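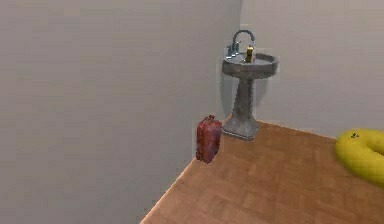

사진의 제목이 감상에 미치는 영향은 오랫동안 표제와 도상의 관계라는 틀 안에서 논의되어 왔다. 본 절에서는 이 틀을 공모전 출품작에 적용하여, 촬영자가 제목을 정하는 시점과 제목이 인용하는 전거의 성격을 구분한다. 제목의 개입 정도는 화면 안에 이야기의 단서가 얼마나 있는가에 따라 달라진다. 그림 1처럼 옅은 회색 벽과 밝은 주황빛이 도는 갈색 쪽모이 마루가 대부분을 차지하는 실내에서는 특정한 장소나 사건을 짐작할 근거가 적고, 따라서 ‘모서리’라는 기술적 제목과 ‘떠난 뒤’라는 서사적 제목은 서로 크게 다른 독해를 유도할 수 있다. 본 연구는 전자를 지시형 제목, 후자를 유도형 제목으로 부른다.

그림 1. 벽과 마루가 만나는 실내 모서리.

Nogueira는 지시형 제목을 다시 지명형과 사물형으로 나누었으나, 공모전 자료에서는 두 유형의 경계가 분명하지 않은 사례가 적지 않았다. 예컨대 다리나 성문의 이름을 그대로 제목으로 삼은 작품은 지명형에 속하지만, 그 이름이 역사적 인물에게서 유래한 경우 일부 관람자는 이를 인물에 대한 헌사로 읽는다. 촬영자가 그러한 독해를 의도하였는지는 작품 설명문을 통해서만 확인할 수 있으며, 설명문이 없는 출품작에서는 판정을 유보할 수밖에 없다. 이에 본 연구는 설명문이 남아 있는 출품작만을 분석 대상으로 삼았다.

분석 자료는 Sirine 사진 공모전의 접수 기록과 Sqalli 문고에 소장된 인쇄 도록에서 수집하였다. 두 자료의 표기가 일치하지 않는 경우에는 접수 기록을 우선하였다. 도록은 편집 과정에서 제목의 문장 부호가 생략되거나 부제가 본제목에 합쳐지는 일이 있어, 촬영자의 최초 의도를 확인하는 자료로는 한계가 있다. 접수 기록의 최종 열람일은 2022년 1월 21일이며, 이후에 정정된 항목은 반영하지 않았다.

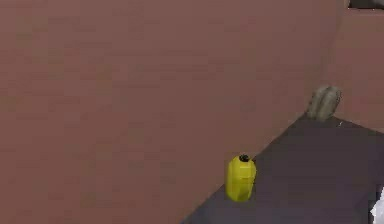 수집된 제목은 연구자 2인이 독립적으로 분류하였다. 분류자 간 판정이 엇갈린 항목은 합의를 거쳐 확정하였고, 합의에 이르지 못한 15건은 별도의 범주로 남겨 두었다. 이들 항목은 대부분 오래된 노래나 시의 구절을 출처 표시 없이 가져온 제목이었다. 한 분류자는 이를 인용으로 보았고, 다른 분류자는 관용 표현으로 보았다. 출처가 널리 알려진 구절일수록 오히려 관용 표현으로 판정되는 경향이 있었다는 점은 후속 논의에서 다시 다룬다.

제목이 정해진 시점도 함께 기록하였다. 설명문에 근거하여 촬영 이전, 촬영 직후, 출품 준비 단계의 3개 시점으로 구분하였으며, 둘 이상의 시점이 언급된 경우에는 최종 제목이 확정된 때를 따랐다. Kudholm 지역에서 촬영된 연작의 경우 개별 작품의 제목과 연작 전체의 제목이 서로 다른 시점에 정해진 것으로 적혀 있어, 각각을 독립된 항목으로 처리하였다. 같은 작품이 제목을 바꾸어 다시 출품된 사례에서는 두 제목을 모두 보존하고, 변경 사유가 설명문에 제시된 때에만 이를 비교에 포함하였다.

설명문의 신뢰도에 관해서는 Li의 지적을 참고할 필요가 있다. Li에 따르면 출품자는 제목의 유래를 사후에 재구성하는 경우가 많고, 그 과정에서 우연한 발견이 처음부터의 구상으로 서술되기도 한다. 본 연구는 설명문을 사실의 기록으로 간주하지 않으며, 촬영자가 자신의 제목을 어떻게 정당화하는지를 보여 주는 진술로 다룬다. 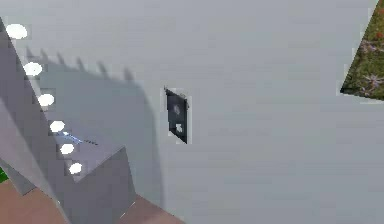

4.3 풍경 사진에서의 전거 인용

풍경 부문에서는 문학적 전거를 사용한 제목이 다른 부문보다 폭넓게 나타났다. 인용의 방식은 구절을 원문 그대로 옮기는 직접 인용, 어휘 일부를 바꾸는 변형 인용, 작품이나 인물의 이름만 제시하는 명칭 인용으로 나뉜다. 직접 인용은 관람자가 원문을 알고 있을 것을 전제하므로, 전거를 모르는 관람자에게는 제목이 해석의 단서로 작용하지 못한다. 반면 변형 인용은 원문을 모르더라도 문장 자체의 의미가 성립하는 경우가 많아, 설명문 없이 전시되는 조건에서도 비교적 안정된 독해를 얻었다.

명칭 인용에서는 동명이인의 문제가 제기된다. 귀족의 작위나 가문의 이름은 여러 세대에 걸쳐 사용되므로, 제목이 가리키는 인물과 촬영 장소에 연관된 인물이 다를 수 있다. Sidard 출판부에서 간행한 도록의 해설은 이러한 혼동을 편집상의 오류로 처리하였으나, 일부 촬영자는 설명문에서 이를 의도된 중첩이라고 밝혔다. 두 입장 가운데 어느 쪽을 따르느냐에 따라 해당 작품의 분류가 달라지므로, 본 연구는 촬영자의 진술을 기준으로 삼고 해설의 판단은 각주에 병기하였다.

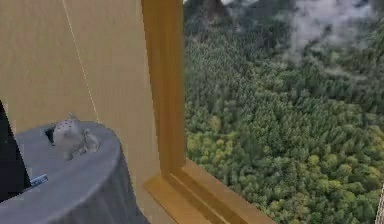 전거의 기능은 풍경이 제시되는 방식과도 관련된다. 풍경이 화면 전체를 채우는 작품에서 제목은 대체로 장소의 성격을 규정하는 데 쓰이지만, 실내의 요소가 함께 놓이면 바라보는 위치를 설명하는 역할이 더해진다. 왼쪽에 베이지색 벽이, 오른쪽에 높은 곳에서 울창한 숲을 내려다보는 큰 창이 자리한 구성을 생각하면, ‘숲’이라는 제목은 창밖에 시선을 집중시키고 ‘머무는 사람’이라는 제목은 벽의 안쪽에 있을 관찰자를 상정하게 한다. 같은 구성에 은둔을 노래한 시구를 붙일 경우 벽과 창의 대비는 전거의 내용에 맞추어 다시 해석된다. 이때 관람자가 전거를 인지하였는지 여부는 독해의 방향보다 그 구체성에 더 큰 차이를 낳을 것으로 예상된다.

이상의 구분을 바탕으로, 5월에 실시한 관람자 면담에서는 동일한 작품에 서로 다른 제목을 제시하고 응답을 수집하였다. 면담 절차와 응답의 부호화 기준은 다음 절에서 기술한다.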